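Zornetti Sorting Table, two-arm version

Sold by Drornby. Ships on a pallet. Setup by the buyer or by our installer.

The Zornetti is a two-arm tabletop station for sorting small, awkward items into bins. Typical jobs are charging cables, straps and hand tools.
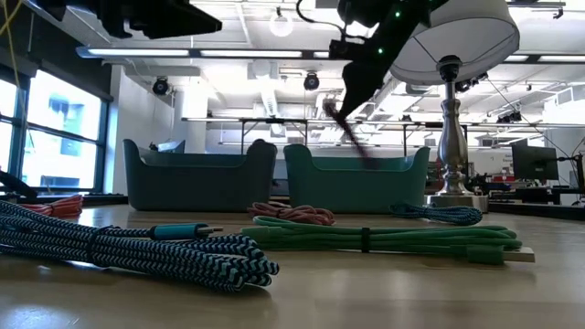
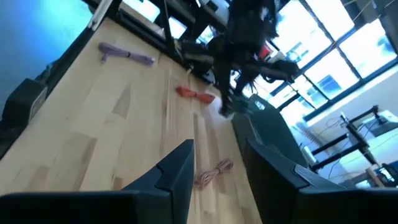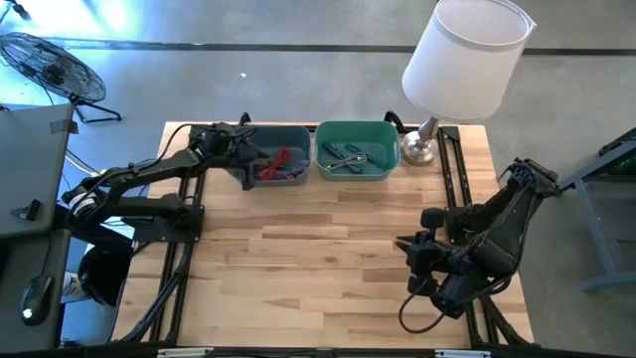
Zornetti arms at work with tools and bins.

Cables are the job most buyers ask about first. A coiled cable changes shape when it is picked up, and a loose end can hang down and catch on the rim of the bin. The control software, Zustura, plans the lift from the coil and then raises the arm high enough for the tail to clear. You set the clearance per item type. Leave it at the default for cables with a strap on them and raise it for loose ones.

What is in the box

Two arms with two-finger grippers, left and right. The arms are not interchangeable, and the bases are marked.
Frame rails, brackets and all bolts.
Wrist camera for each arm, one overhead camera, mounts and cables.
Controller with Zustura installed.
Printed setup guide and a bag of spare fingertips.

Tabletop, bins and computer are not included. Most flat bins with an open top will work. Bins with tall end handles are fine as long as you measure them in the setup screen, including the handle.

Specifications

Reach per arm: 606 mm from the base
Maximum load per gripper: 700 g
Weight of station without tabletop: 62 kg
Part number: 2035

The load figure is for a closed grip near the middle of the fingers. Long tools held at one end put more strain on the wrist, so test them before you leave the station running.

Setup

Two people can put the frame together in a morning. Bolt both arms down before you connect any cables. The calibration routine asks you to clear the table and then touch each corner with the left gripper, followed by the right. Repeat it if you move a camera.

Lighting matters less than it did on the one-arm model. Strong window light can still wash out the wrist cameras at some angles. If picks start failing at the same time each afternoon, lower a blind or turn the table.

From a buyer

Mélanie Ouellet runs returns at Choi, a rental company for event equipment. She bought one station in January and wrote to us after the first month:

"Flat cables were good from the start. The thick braided ones took some work and we ended up changing to the softer fingertips. Pliers are fine if they are closed. We still do anything knotted by hand."

Softer fingertips are now sold as a separate set. They wear faster than the standard ones.

Warranty and returns

One year on arms and controller. Fingertips are not covered. Stations can be returned within 30 days if the frame has not been drilled or cut. The buyer pays return freight.

For a quote, send us your item list and the inside measurements of your bins.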